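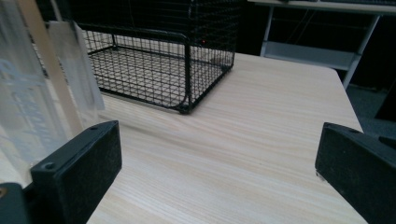
**Polling place walk-through, Drolum Hall, Ward 14**
14 August 2018
Checked by Wahyudi Kusuma, with Shahab Shojaei from the county party office looking on

Thanks to both parties for letting us get in early. I've written more than the boxes allow, as usual, so please bear with me and read the comments along with the marks!

- [x] **Main entrance unlocked and signed.** The sign on the Fendum Street side is fine. The arrow by the parking lot still points to the old door, the one we used for the June primary, and I'd love to see it turned before voting day.
- [x] **Ramp and handrail.** Solid. I leaned on the rail with my full weight, which is a decent test.
- [ ] **Door width for wheelchairs.** The outer door passes. The inner one only opens partway before it hits the coat rack. Move the rack, please, and I'll gladly come back and mark this off.
- [x] **No campaign material inside the marked distance.** One Le Goff for Council yard sign was over the line by the hedge. Shahab called the campaign and they were very gracious about it (they had it down before we got to the kitchen).
- [x] **Voter list on hand.** 167 pages, numbered, none missing.
- [ ] **Provisional ballot envelopes.** The packing slip says 200 and the box has 30. I'm guessing the rest went to Oltance School by mistake, so could somebody phone over there today?
- [x] **Privacy booths.** All stand up without wobbling. Please turn the two nearest the window so their backs face the glass.
- [x] **Ballot box seals.** Seal numbers match the log. Both party observers initialed it.
- [ ] **Emergency exit.** The light over the back door is out. It may only need a bulb, but I'm not tall enough to find out.
- [x] **Observer seating.** Good sight lines to the check-in desk, and far enough away that voters won't feel crowded.

**Overall:** pass, with three items open. I can come by any evening this week for the recheck, and it won't take long if the rack and the light are done. The envelopes matter most to me, as we ran short last time and people had to wait while more were driven over.

W. Kusuma

*Added by S. Shojaei:* agree with all of it. Oltance has the envelopes, and I'll pick them up tomorrow.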